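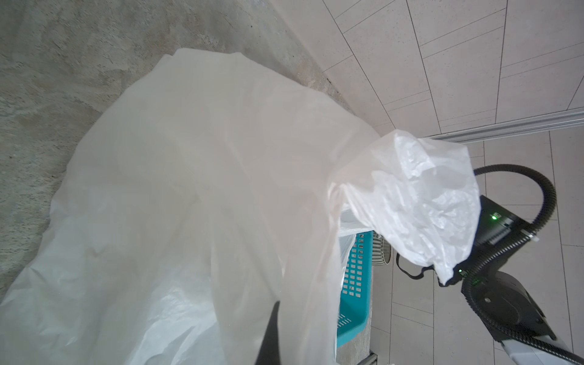 Endmont Plastics Folding Set: Data Card

Version 9. Maintained by Birutė Vanags and Darragh Mac Suibhne. Corrections go to Birutė, compliments go to Darragh, and so far the work has been split very unevenly.

What is in here

432 short clips and their stills, all of them concerned with thin plastic sheeting and where it ends up: in a basket, over the side of a basket, or on the floor next to a basket. The sheets are white, milky, and slippery. They do not hold a crease you want and they never let go of one you don't.

The set was put together for people who work on soft, floppy, see-through things and are tired of practicing on towels. A towel has corners. It has a front and a back. A plastic sheet technically has these too, but once it has been bunched up a few times you will have to take that on faith.

Where it was done

Ground floor of the old Mockus building, near the place where the rough concrete meets the tile. We used both floors. The concrete is gray, mottled, scratched and dusty, and the specks on it are dust and should be labeled as nothing. Two early annotators labeled them as "debris (small)" and we spent most of June undoing it. The tile is pale and reasonably well behaved.

If your method depends on a clean background, you may want the tile subset (see Splits). If it works on the concrete it will probably work in your garage.

Contents of a session

Every session has at least one sheet and one basket. The usual basket is turquoise plastic with square holes in the sides. Edgars Grigaitė calls it teal, and the label file says "turquoise" because he was out on the Friday we decided.

Tasks are:

pick_end: get hold of one end of the sheet
gather: bunch the sheet until it is smaller than it was
lift_over: bring some part of it above the rim
stow: get all of it inside and leave it there
spread: undo any of the above

There used to be a task called fold_neat. It was removed in version 4. There are 33 attempts in the archive folder for anyone who would like to feel better about their own laundry.

Labels

Each still has a region mask for sheet, basket, and floor, plus a point for the nearest free end if one can be found. Where the sheet overlaps itself, we mark the outer outline only. We did try marking each layer. Līga Kütt did nine stills that way, did them beautifully, and then asked to be put on something else.

Some notes on how we settled the arguments:

A basket seen through the sheet counts as basket only if you can make out its holes. A colored smudge is sheet.

A shiny patch is still sheet. The plastic picks up light on its folds and a crumpled end can go nearly pure white. Please don't file a report titled "overexposed." We know.

A dangling end counts as free even if it is touching the basket. It counts as stowed when it is below the rim and inside. Outside and below the rim is not stowed, however tired you are.

If you can't tell where one fold stops and the next begins, set fold_clear to 0 and move on with your day.

Splits

Train, validation, and test are divided by session, so no sheet has its photo in two places on the same afternoon. The test split has 64 clips and leans toward the difficult end: large sheets, hard side light, floor boundary running diagonally through everything. This was deliberate. Jovita Hinojosa picked them and has declined to feel bad about it.

The tile subset is listed in tile_only.txt. Sessions that straddle both floors are in both_floors.txt, and you will find them in train and test but not in validation, which was an oversight we have decided to call a feature until version 10.

Known problems

Sheets were reused until they tore. Late sessions therefore have more wrinkles than early ones, and a model can learn to tell the month from the creases. Shuffle accordingly.

There is only one color of sheet. We ordered a blue roll from Zedby and received another white one, with a note thanking us for our patience.

Sheet size is missing from the metadata before version 3. "Large" in those entries means whoever typed it thought it looked large.

Sound was recorded by accident in a few clips and has been stripped. It was mostly rustling.

Use and sharing

Free to use for research and teaching. If you redistribute the set, keep this card with it and keep the label notes intact, including the one about the dust. Credit it as the Endmont Plastics Folding Set. The loader script, ivport_read, came over from the older Ivport collection and still prints that name on startup. It is harmless.

Changes in this version

Fixed free-end points that had landed on the floor
Renamed "bag" to "sheet" everywhere, as it was never a bag
Removed duplicate stills from the gather task
Restored the basket masks Darragh deleted while cleaning up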